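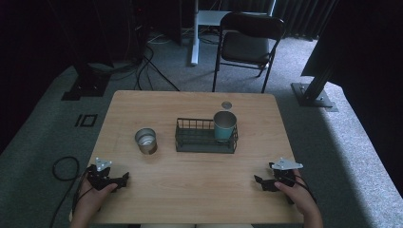

Most of what we'll do in this unit comes down to one habit, which is looking at an ordinary material and asking what it does with heat before asking what it costs or how it looks. I know that sounds dry, but stay with me, because once you start doing it you won't be able to stop (my family has asked me to stop, at restaurants especially). Take two drinking cups, a short silver metal one and a teal paper one with a pale rim, and suppose you pour the same hot tea into each. Your fingers will tell you very quickly which is which, even with your eyes shut. Metal passes heat along to your hand almost as fast as the tea can supply it, while paper is slow about it. A wire basket like the dark green one is a different case again, gaps and thin rods above a solid base, and if you set a hot cup in it the air can get at the sides freely. Keep those cases in your head as we go, and we'll come back to them when we get to convection.

Unit 2: How heat gets from one place to another

Conduction first. Heat moves through a solid when the faster-moving particles on the warm side jostle their neighbors, who jostle theirs, and so on down the line. In metals there is an extra helper, the loose electrons, and they are the reason a spoon handle gets hot while you're still deciding whether you want sugar. Three things matter for a flat wall: how big the area is, how thick it is, and how large the temperature difference is from one side to the other. Double the thickness and you halve the flow. Double the area and you double it. Please copy that out by hand, old-fashioned as it is.

A worked case. Suppose a panel with an area of 2 square meters loses heat at a steady rate of 300 watts. Now we make the panel twice as thick, same material, and hold both surfaces at the same temperatures as before. The flow drops to 150 watts. People lose points on this every May by forgetting the part about the surfaces, so do write it down as an assumption.

Convection is heat carried by something that moves, usually air or water. Warm air next to a hot cup gets lighter and rises, cooler air slides in to take its place, and off it goes again. Block the path and the whole business slows down. This is where our basket comes back: open sides let the air through, and a closed box of the same size would hold the warm air in. Märta Haugen's reading on drafty houses is lovely on this point, and short, so please do it before the lab.

Radiation needs no material in between at all. Shiny surfaces are poor at giving it off and dark matte ones are good at it. A polished metal cup is therefore a bit of a puzzle, quick to conduct and slow to radiate, and we'll spend a happy half hour arguing over which effect wins.

For the lab: bring a notebook and a pencil. Yasmine Abdel Hamid will be at the front bench to help with the thermometers, which read up to 100 degrees Celsius and no higher, so keep them away from the hot plates. Work in pairs. Take a reading at the start and then every 2 minutes until the tea is cool enough to drink, and plot temperature against time on the same axes for both cups. The curve should be steep to begin with and then flatten out. If yours does something else, leave it as it is and write me a paragraph on why you think so!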